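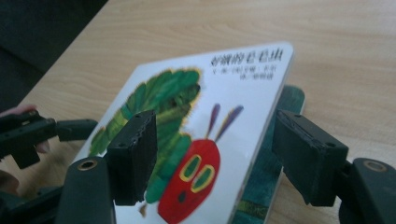 4. Cleaning and Shelving Board Books

This section covers board books in the Ronley lending sets. Paper picture books are covered in section 5, and cloth and bath books in section 6. The steps are the same for the English, Spanish and Chinese sets.

You will need:
Two microfiber cloths
A small bowl of lukewarm water
Mild dish soap, unscented
A white vinyl eraser
Brilleck clear repair tape, 2 inches wide
Spine labels for the set you are working on
The set list

4.1 Before you start

1. Clear a tabletop and wipe it down. Let it dry before you put any books on it.

2. Take the books out of the tote and stack them flat, covers up. Do not stack more than ten high. Glossy covers slide.

3. Check each title against the set list. For the Chinese set, match the characters on the cover to the characters in the first column of the list. 好餓的毛毛蟲 is listed there with its English title, The Very Hungry Caterpillar, in the second column. If you do not read Chinese, compare the whole title, character by character. Several titles in the set share a first character.

Note: Some libraries hold the same book in more than one language, and the cover art alone will not tell you which copy you have. Go by the title text.

4. Open each book all the way, one spread at a time, and look for crumbs, stickers and bite marks. Set aside anything with a split spine or a page that has come apart into layers. Those go to 4.3.

4.2 Cleaning

1. Wipe the front cover with a dry cloth first. Work from the spine out to the open edge.

2. Hold the cover at an angle to a window or lamp. Fingerprints and dried juice show up as dull patches in the shine.

3. Put two drops of soap in the bowl. Dip a corner of the second cloth, wring it out until it no longer drips, and wipe the dull patches. Go over them again with the dry cloth right away.

Caution: Never spray water or cleaner directly on a board book. Liquid gets into the cut edges and the board swells. A swollen page will not go flat again.

4. Use the eraser on pencil and light crayon marks. Rub in one direction. Stop if any printed color comes off on the eraser.

5. Clean the corners last. Rounded corners pick up the most dirt and are usually the first place the board starts to peel. Use a dry cloth only.

6. Do the inside pages the same way. In books with die-cut holes, run a dry cloth through each hole with one finger. Do not push a damp cloth through.

7. Stand the book on its bottom edge with the pages fanned open. Leave it for 30 minutes, or longer in humid weather. Do not use a hair dryer.

Note: Alcohol wipes are fine on the vinyl tote but not on covers. They leave the gloss cloudy, and on some printings they lift the black text. If author or translator lines are already worn, skip the soap in that area.

4.3 Small repairs

1. For a peeling corner, put a thin line of white glue between the layers with a toothpick. Press the corner between two pieces of wax paper under a heavy book overnight.

2. For a loose spine, cut a strip of Brilleck tape the height of the book. Close the book, center the strip on the spine, and smooth it onto the front and back covers. Open and close the book twice to check that the tape is not pulling.

Caution: Do not repair books with missing pages or chewed board that has gone soft. Take them out of the set and write the title on the replacement sheet.

3. Do not cover any part of the title with tape. If you can't avoid it, ask for a replacement copy.

4.4 Labels and shelving

1. Put the spine label on the back cover, lower left. Board book spines are too narrow for it.

2. Shelve board books face out in the low Zornside rack, heaviest at the bottom. Square books go in the wide pockets, two to a pocket at most.

3. Keep each language together. Do not mix sets to fill an empty pocket.

4. Initial the set list and put it back in the tote lid.

Replacement copies and labels are ordered through Manolis Gavalas at the Economou branch. Give the set number, the title as it appears on the list, and the language. Allow 26 days for Chinese titles.

Section last revised September 18, 2025.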